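Notik Help Forum > Teaching by demonstration > Arms and grippers

Replay goes wrong after hand guiding, should I change to remote control?

Posted by Sokosix, 23 Sep 2025

Hello all. I am teaching an arm to take small things out of a cardboard box with compartments and put them on the desk beside it. I hold the arm near the wrist and move it through the whole task, and the software records the joints and the gripper. On replay the arm goes to the correct compartment, but the fingers close a little too early or a little too far to one side. I have recorded 11 demonstrations and I get the same fault with most of them. My colleague sits behind the desk and guides, and I start and stop the recording from the laptop.

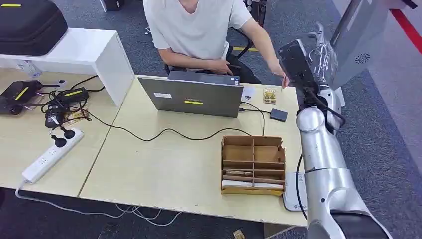
I have already checked that the box does not move between the recording and the replay. I also made the guiding slower, but this made the path more shaky and the result was worse. The gripper is opened and closed with a button, so the person who guides must use one hand for the arm and the other for the button. Would it be better to do the task by remote control, with a leader arm? I can borrow one until March, but I do not want to spend weeks on it if the fault is somewhere else. Thank you in advance and excuse my English please.

Posted by Vasconcelos

Your English is fine, mine is also learned. I think you may have two different faults.

The first is the weight of your hand. When you push a light arm near the wrist, the joints give way a little, and the recorded position is not quite the position the arm will reach alone. You can test this in a simple way. Guide the arm to one point, save it, take your hand away, and read the joint values again. If they change, you have found a part of the error.

The second is the fingers. Look at them in the wrist camera when they are fully open, with nothing between them, and save that picture. Compare it again after each session. I wrap tape on a finger for better grip, and every new layer makes the finger thicker, so the old recordings do not fit any more.
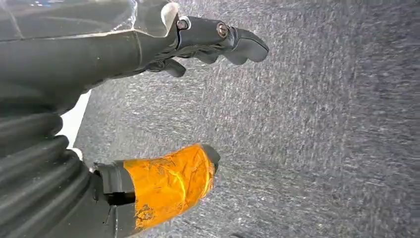

After any change to the fingers I do the zero position of the gripper again, and then I record at least 3 new demonstrations before I mix them with the old ones. Also please do not put the button press and the last movement at the same moment. Stop above the object, go down, wait one second, then close. It looks slow but the replay will be much more steady.

About remote control: it removes the weight of the hand, but it brings a delay, and you lose the feeling of contact. For small things in narrow compartments I would first repair the hand guiding.

Posted by Skotero

just use remote control. we changed and never went back. nearly all our bad recordings were from people leaning on the arm
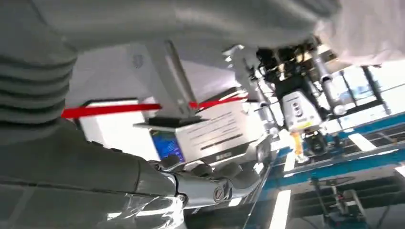 Wrist view, hand close to the white box

you need a few days to get used to it, after that it is ok. check that your cameras and joints have the same clock, ours did not

Posted by Sokosix

Thank you both. I made the test from Vasconcelos and the values do change when I let go, mostly in the elbow. I will record again with the short wait before closing, and I will look at the clock also.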